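Subject: Re: [brurkham-pets] Dental work on older rabbits and cats, what to ask first
From: Liviu Bucur
Date: Tuesday, November 16, 2021
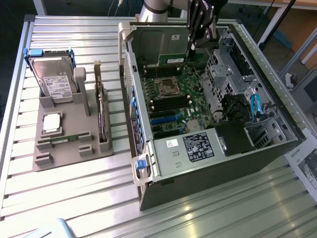
Open case on the bench, with one green memory module in place and the CPU socket empty.

Raluca, and others who asked,

I have put my answers under your questions. I worked as a practice nurse at Trola for a long while and now only do the odd Saturday, so treat this as background and take the decisions to your own vet.

Raluca Cârstea wrote:
> Our older cat Wodov has been told she needs a dental under
> anaesthetic. She is still eating but drops biscuits and has started
> to turn her head to one side when she chews. The vet wants bloods
> first and then X-rays of the whole mouth. Mum (Brândușa) thinks the
> X-rays are an extra we could do without, as you can see which tooth
> is bad. Is that right?

I would not leave them out. What you can see above the gum is less than half of the tooth. Cats often get a condition where the tooth is eaten away at the neck or down in the root, and from outside there may only be a small red patch where the gum has crept up over the edge. If that tooth is taken out without a picture, it is easy to leave a piece of root behind, and some of those pieces go on hurting for months. In other cases the root has been replaced by bone and the vet can take off the crown and close the gum over it, a much shorter job. The X-ray is how they tell the two apart.

Ask whether the films are taken before and after. At Trola we did both, and the second set went into the notes.

> She also says Wodov is too old for an anaesthetic. She is fourteen.

Age on its own would not stop most vets. Kidneys, heart and thyroid matter more, and the bloods will cover the first and the last of those. Ask for blood pressure as well if it hasn't been offered. If something shows up they may put her on fluids for a few hours beforehand, or change the drugs they use, or put the dental off until the other thing is under control. I have seen plenty of cats older than Wodov go home the same evening and eat supper.

> We were quoted by two places and the prices are miles apart. How
> do we compare them?

Get both in writing, with the parts listed. The cheap quote is often for a scale and polish only, with extractions charged per tooth on the day. The dearer one may include everything. Anca Munteanu sent me hers from last year (she says I can share it) and the first page said 73 pounds for the pre-op bloods and nothing at all about X-rays. They were on page 2. Her dog ended up having a lot of teeth out and the final bill was 2396, which was over twice what she had expected. The work was properly done and she has no complaint about it, but she would have liked the warning.

Things I would ask both practices:

Is the blood test in the price?
Are full-mouth X-rays in the price?
What is the most it could come to, and will you ring me if it goes past that?
Who watches the anaesthetic while the vet is working?
What pain relief comes home with her, and for how many days?
Is the check-up afterwards included?

Make sure they have a number you will answer. If they can't reach you while she is asleep, they either have to guess what you would want or wake her up and do it all again later.

> What do we feed her after? She only likes the crunchy stuff.

Soft food for a fortnight, or whatever your vet says if it's different. Start offering a little wet food now so that it isn't new to her on the day. Warm it slightly. If she won't have it, soak her usual biscuits in warm water until they mash with a fork. Cats don't need teeth to manage ordinary food, and quite a few go back to biscuits by choice once the gums have healed.

Ring the practice if she has eaten nothing by the next evening. Don't wait it out with a cat.

> And brushing? Kianoush said there's no point starting at her age.

I think Kianoush Ghasemi was talking about brushing before the dental, and there I agree with him. Her mouth hurts and she will learn to hate the brush. Once it has healed, it is worth a try on whatever teeth are left. Use a cat toothpaste, never a human one. Begin with a finger and a dab of paste along the lip, a few seconds, and stop before she gets cross. If you manage the outsides of the back teeth most days you are doing well. She may never allow it, and then it is a matter of having her checked every six months.

For the rabbit people: I haven't forgotten you, but rabbit teeth grow all the time and hardly any of this applies. Never starve a rabbit before an anaesthetic, that is the main difference. I will write separately.

One more thing for Raluca. The Văduva branch closes for the last part of December, so if you are going with them, try to book early enough that the check-up falls before then.

Liviu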